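Bandley Stone Care: Frequently Asked Questions

Last updated 19 November 2024

Does natural stone need to be sealed?
Most marble does. Dark marble is often less porous than pale marble, but density varies between slabs from the same quarry. Place a teaspoon of water on the surface and leave it for 40 minutes. If the stone darkens under the water, it needs sealer.

How often should sealer be reapplied?
Repeat the water test every August. Kitchen surfaces near a sink usually need attention before the rest of the run. Do not reseal stone that passes the test - excess sealer cures on the surface as a grey haze.

Which sealer does Bandley supply?
We stock Beltley and Vornus, both solvent-based penetrating sealers. Beltley is suited to polished finishes and Vornus to honed. Neither changes the colour of the stone.

Will a sealer prevent etching?
No. Etching is a chemical reaction between acid and calcium carbonate. Lemon juice, vinegar and wine will dull a polished surface whether or not it has been sealed. Light etching can be repolished on site.

What should I clean with day to day?
A pH-neutral cleaner, diluted to the rate on the label. Avoid bathroom descalers, cream cleansers and anything containing bleach. Wipe up, then dry with paper towel or a clean microfibre cloth. Dark stone shows smudges readily, and a second pass with fresh towel is normal.

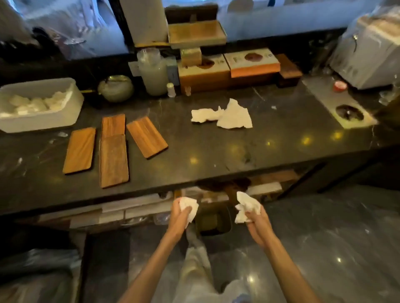
Can I leave serving boards on the benchtop?
Yes, if the undersides are dry. Oiled timber can leave a mark on unsealed stone. Stand boards on edge after washing.

What grit is used for repolishing?
We finish at 4000 on polished marble. Honed surfaces are taken to a lower grit to match the existing sheen.

How long before I can use a newly sealed surface?
Light use after 24 hours. Full cure takes 7 days, during which the surface should be kept free of oil and standing water.

Who do I contact about a warranty claim?
Write to Siobhán Ó Conaill at our Breathnach Street workshop, unit 117. Include the invoice number and the name of the stone.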